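How to Keep Lettuce Crisp All Week (and Build a Toast That Stays Crunchy)

For years I threw out more lettuce than I ate. I would bring home a beautiful head, tuck it in the drawer with the best of intentions, and find it four days later gone limp and brown at the edges. My neighbor Malou Ragnarsson finally took pity on me and showed me how she does hers, and I have been doing it her way (with a few little changes of my own) ever since last December. A head now lasts me a good week, sometimes longer, and lunch has gotten a whole lot nicer.

What you need

One head of green leaf lettuce
A large bowl, or a very clean sink
A salad spinner, or two clean dish towels
Paper towels or a thin cotton cloth
A box with a lid, big enough that you don't have to squash anything

Step 1. Take the head apart

Twist off the stem end and let the leaves come loose by themselves. Pull off anything slimy or badly bruised and put it in the compost right away, before you can talk yourself into saving it. Small tears are fine. I keep the leaves whole at this point, as cut edges turn brown much sooner than whole ones, and you can always tear them later.

Step 2. Give them a cold bath

Fill the bowl with the coldest water your tap will give you, add a handful of ice if you have it, and push the leaves under. Swish them around gently with your hand and then leave them alone for 6 minutes. The grit sinks and the leaves perk up, even ones that looked a bit sorry for themselves at the store. Lift them out by hand instead of pouring everything through a colander, or all that sand goes straight back over your clean lettuce. If there is a lot of dirt at the bottom of the bowl, do it again with fresh water.

Step 3. Dry them, and then dry them again

If you take one thing away from this page, please let it be this step! Spin in small batches, pour off the water, fluff the leaves up and spin again. I have an old Tornstead spinner that squeaks terribly and works beautifully. Without a spinner, lay the leaves in a single layer on a dish towel, roll it up loosely like a jelly roll, and press along the length with your palms. Swap to the second towel when the first feels damp.

Step 4. Pack the box

Line the bottom with a paper towel, add a loose layer of leaves, then another paper towel, and carry on until the box is nearly full. Finish with a towel on top and put the lid on. It goes on a middle shelf in the fridge, well away from the back wall where things tend to freeze, and away from apples and ripe pears, which make greens spoil faster. Check it every couple of days and change any towel that feels wet.

Step 5. Make lunch

Now for the reward. Toast a slice of bread a little darker than you usually would, and let it stand on its edge for a minute so the steam can get out (lean it against a mug, that's what I do). Spread something on it that will keep moisture away from the crumb - butter, cream cheese, mashed avocado - and go right to the corners. One big ruffled leaf is plenty. I like it whole and hanging over the side a bit, with a pinch of salt and a few drops of lemon juice.

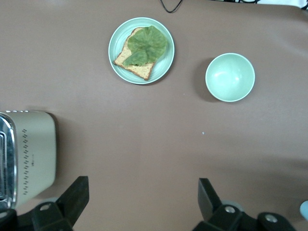
Step 6. Add the wet things last

Tomatoes, cucumbers and pickles all want a rest on a paper towel before they go anywhere near toast. Slice them, salt them lightly, wait a few minutes and pat them dry. Set them on top of the leaf and eat promptly.

A few questions I get a lot

Can I do this with romaine or butter lettuce? Yes to both. Butter lettuce is delicate, so go easy with the spinner and plan to eat it within four or five days.

My leaves are already limp. Is it too late? Try a longer soak, up to half an hour in ice water. Limp is usually fixable. Slimy is not, so let those go.

Does vinegar in the water help? My friend Kimie Miyazaki swears by a splash of it. I tried it both ways and couldn't taste or see any difference, so I've gone back to plain water, but do whatever makes you happy.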